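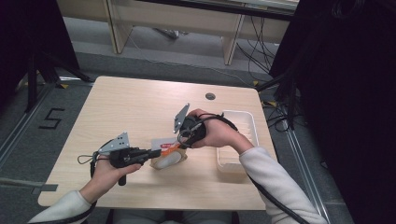

Progress report to the Utia fund
Equipment upkeep, Station 5
10 Mar 2021
Prepared by Renzo Melis

This report covers the upkeep part of the Durkis grant: the pair of hand-held grippers at Station 5, their cables, and the table they are used on. Spending and staffing go in the separate quarterly return.

Use since the last report

The station logged 1471 runs in the period, against a plan of 2000. We lost time in two places. The right gripper was out of service while its cable was replaced, and the station was shut for a week when the floor was recarpeted. The remaining 334 hours of booked time went ahead as scheduled.

Cables

The old cable on the right gripper failed at the strain relief, where it bends every time the operator turns the wrist. The replacement has a coiled section at the hand end and then runs down along the outside of the sleeve. Operators say it pulls less. We now check both cables at the start of each shift by flexing them near the connector with the signal display on. Any dropout and the gripper goes back on the shelf.

Finger pads

Pads are the part we spend the most on. The lining on the inner faces wears at the edges first, then starts to fray and shed. Bashir, who supply the lining sheet, changed the adhesive in September and the new sheet holds better in the center, but the edges are no better than before. The limit for replacement had been left to the operator. It is now written down: a pad is relined when loose strands reach past the inner edge or when scraps turn up on the table.
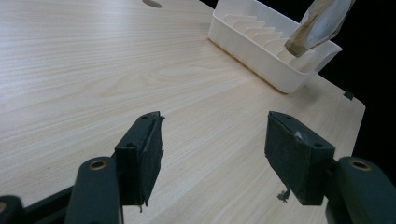
Gripper open over the Station 5 table, with ragged lining on the inner faces of the pads and the divided tray behind.

Relining a pair takes 20 minutes with the pads off. We clean the face down to bare material, cut the new piece slightly oversize, press it and trim after it sets. The link joints get a look at the same time. None have been replaced so far in this grant.

Calibration

Opening width is checked after every reline, using the Setis gauge block. One check failed in the period. The pad had been seated on a bit of old adhesive, and it passed once it was cleaned and refitted.

Next period

We will try a thinner lining with the edge wrapped over, on the left pad only, and log the wear against the right. We are also asking to move the unspent carpet contingency into spares, mainly a second coiled cable and one full set of pads. A quote is attached to the return. We need an answer before the next parts order goes in.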